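Ticket: Dishwasher stops mid-cycle, water left in the bottom, drain fault light on
Product: Sturuvix under-counter dishwasher, hall kitchen
Opened by: Wernamo Community Hall, kitchen desk
Assigned to: Ivanyshyn Appliance Service, remote support
Status: Closed
Last updated: May 27, 2026

Problem as reported

The dishwasher in the hall kitchen starts normally, fills, and washes for several minutes. When it reaches the first drain it hums, stops, and shows the drain fault light. Dirty water stays in the bottom of the tub. Turning it off and on clears the light, but the same thing happens on the next cycle. It was fine until the last two community lunches. We have had the machine since September and have not had a fault on it before this one.

We have already cleaned the round filter in the floor of the tub. It had some food on it but was not blocked. We have not moved the machine or touched the hose.

Reply from support

Please do the following before we book a visit:

1. Switch the machine off at the wall and close the water valve.
2. Scoop or sponge out the standing water.
3. Lift out the filter again and look into the sump under it with a flashlight. Take out anything you find. Use pliers or tongs, because broken glass collects there.
4. Find where the drain hose joins the sink drain and check that it is not kinked.
5. Run the short rinse program and note how long the pump runs before the fault light comes on.

Tell us also what the machine normally washes and whether plates are scraped first.

Reply from kitchen

Steps 1 to 3 done. The sump had a piece of orange peel in it and some soggy paper, maybe from a napkin. No glass. The hose behind the machine is straight as far as I can reach.

Short rinse: it filled, ran, then hummed for 60 seconds and stopped with the fault light on. The water level did not go down that I could see.

The machine washes plates, bowls, forks and serving dishes. Cups are paper and go in the trash. Plates are supposed to be scraped, but at a busy lunch they get stacked on the cart with whatever is on them.

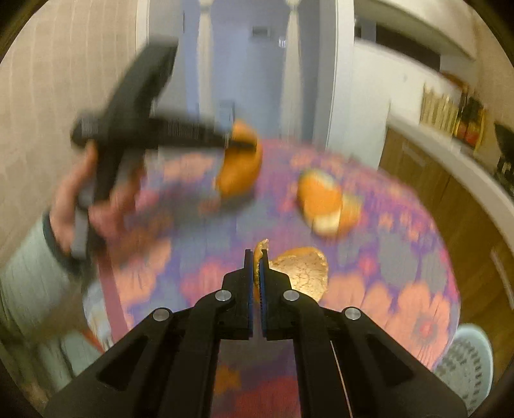

The water is cloudy but does not smell of anything except detergent. I left the valve closed overnight and the level in the tub was the same in the morning, so I don't think it is filling by itself.

Reply from support

Thank you. A hum with no drop in the water level means the pump is getting power but is either jammed or pushing against a blockage. The pump on this model has a cover that can be removed from inside the sump:

1. Power off at the wall, as before.
2. Remove the filter and dry the sump with a cloth.
3. The pump cover is on the right side of the sump. Pull the tab toward the center and lift.
4. Turn the small wheel behind it with the end of a wooden spoon. It should move in short jerks. If it is stuck, look for string, seeds or peel around the shaft.
5. Put the cover back until it clicks. The machine will not drain properly if the cover is loose.

If the wheel turns, leave the cover on and go to the hose. Disconnect it at the sink end and hold it low over a bucket. Run the rinse again. If water comes out into the bucket, the blockage is at the sink connection and the machine itself is fine.

Reply from kitchen

The wheel turns in jerks as described. Nothing around it. Cover clicked back in.

Hose into bucket: water came out fast and the tub emptied. So it is the sink end. Looking into the connection with the flashlight I can see a gray plug of something a short way in. I have a bottle brush but did not want to push it farther down.

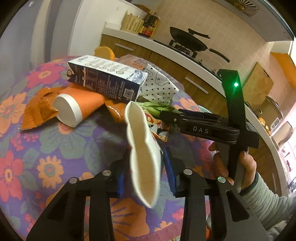
Our drain connection is a Rinach fitting with a side inlet, if that helps. The sink itself drains, only slowly. Part of the trouble may be how we clear up after a lunch. The tables get cluttered, a squashed paper cup ends up in the middle of everything, and then it all goes onto the cart together and gets sorted at the sink by whoever has a free hand. I would guess that is how paper gets this far.

Reply from support

Do not push the plug down. Put the bucket under the trap, unscrew the side inlet by hand and pull the plug out from that end with a hook or bent wire. Rinse the fitting in a different sink and check that the washer is seated before you tighten it. Do not use drain chemicals – they can flow back into the machine hose.

Reply from kitchen

Done. It was grease and paper pulp packed together, with some rice in it. Washer was fine. Sink drains at normal speed now. Ran 2 short rinses and one full cycle with plates in, no fault light, tub empty at the end. No drips under the sink.

Closing note from support

Cause: blockage at the sink drain connection. Pump and hose tested good, no parts used, no visit booked. Advised customer to scrape plates into the trash before loading, clean the filter after each lunch, and check the side inlet every 6 months. Ticket can be reopened if the fault returns.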